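Gulside Forums > Health & Supplements > Vitamins and Minerals

Chewable magnesium or tablets?

marrowfat
October 5, 2019
I've been taking Foven magnesium tablets since June, 200 mg with my evening meal, mainly for cramp in my calves. They're big and I have trouble getting them down. Starnum do a chewable that costs a bit more. Has anyone swapped from one to the other? Also does it matter that one is citrate and the other is oxide? The chemist said not to worry about it but she was busy.

tolly_b
It does matter a bit. Oxide has more magnesium by weight but you take in less of it, and it is more likely to send you to the loo. Citrate is easier to absorb. Check which one is the chewable before you buy, and check whether the number on the front is per tablet or per serving. With chewables a serving is often 2.

Pennywort
I use the Starnum ones. Chalky, slightly lemony, fine after food. I wouldn't eat them on an empty stomach. They have sorbitol in, which bothers some people.

I couldn't swallow large tablets either and what helped me was tipping my chin down instead of back. Sounds wrong but try it with a mouthful of water.
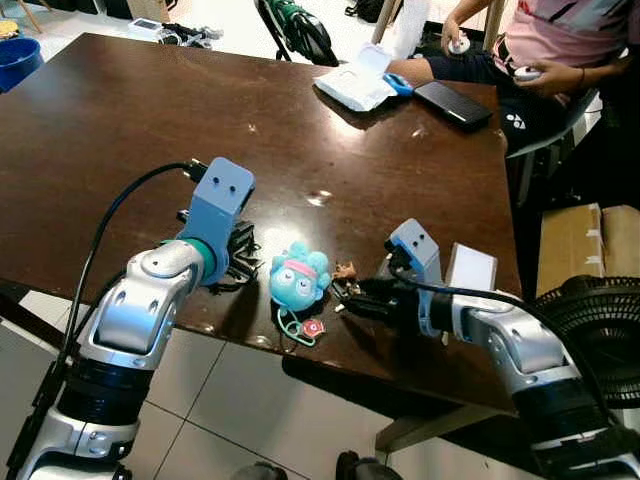 Dark wood table, both arms reaching in

Anyway the tub lasts me a month. I get mine from Tak on the high street as they're usually cheaper than online once you add postage.

oldgreyling
I'll be the one to say it. I took magnesium for cramp from 2007 until I retired and I don't think it did a thing. What sorted mine was stretching my calves against the wall before bed and drinking more in the day. The evidence for cramp is thin if you look it up, apart from people who are properly low in it.

marrowfat
Mine have been better since I started though. Down to one or two a week and it used to be most nights.

oldgreyling
Could be. They also come and go by themselves. Mine would clear up for months and I'd give the credit to whatever I was taking. Stop for a fortnight and see. It costs nothing.

tolly_b
I don't agree that it's a waste of money for everyone. If your diet is poor or you're on water tablets you can run low. But that's a reason to ask the GP for a blood test and not guess. marrowfat, are you on anything else?

marrowfat
Only thyroid tablets, first thing in the morning.

tolly_b
Then keep them well apart. Magnesium can stop the thyroid tablet being absorbed. Four hours is what I was told. Evening should be all right but mention it at your next review.

Ji-hoon Yeo
Agree with the above about spacing. It applies to some antibiotics as well, so tell whoever is prescribing. And anyone with kidney trouble should speak to a doctor before taking magnesium at all.

On the original question, you could also get a powder. I stir mine into about 10 tablespoons of warm water and drink it with dinner. Tastes sour, no swallowing involved.

Pennywort
Powder gave me terrible wind. Chewables for me.

marrowfat
Thanks all. I've got half a tub of the Foven left so I'll stop for two weeks first, do the wall stretches, and then decide. Will ask about the blood test when I ring for my prescription.

oldgreyling
Hold each stretch for half a minute and keep your heel on the floor.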